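Budget time again, and what I'd like us to buy next

It's that part of the year when I go round with my spreadsheet and everyone suddenly has somewhere else to be! The equipment form has to be with Urngate by the end of March, so this is my go at setting out what the arm bench needs and what I think we can put off.

The big one is a second gripper. We've had two quotes in, and the Psarras one came out at 2961 with the mounting plate and a spare set of fingers (Jollevberg were a bit cheaper, but they wanted the fingers ordered separately and wouldn't say how long they'd take). I do like having spares in the drawer. When you're asking an arm to deal with plates and cups all day, the fingers are the bit that gets the knocks.
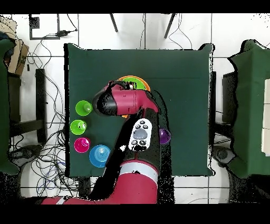
Seidu Korletey reckons I've got my list upside down, and that cable covers and a proper floor run should come before any new gripper, seeing as they'd cost less than the delivery on the big stuff. Fair point, and I've moved them up. I've put down 400 for covers, clips and a couple of decent power strips, which ought to leave a little over.

Then there's the tableware. I know, I know, plastic cups on an equipment form! But we want matching sets, so that both tables can run the same jobs, and Druvusa will do us 30 mixed pieces in one box. Stacking is where the different sizes earn their keep, with bowls that sit inside other bowls and cups that go in on top, and I'd like enough of them that we can lose a few and carry on.
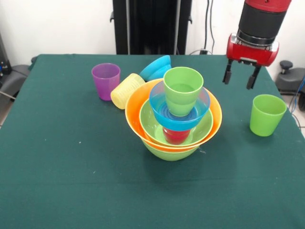

Could we please budget for somebody's time as well, came one reply to my first draft, given that last year's kit sat in its box for 21 days before anyone was free to fit it? Ouch, but yes. I've added two days of fitting and testing, and they stay in even if the total has to come down.

What I've left off for now is new table cloths and a third arm (sorry, I did try to make the sums work). If you think I've missed something, catch me before Tuesday lunch, with a price if you can manage it.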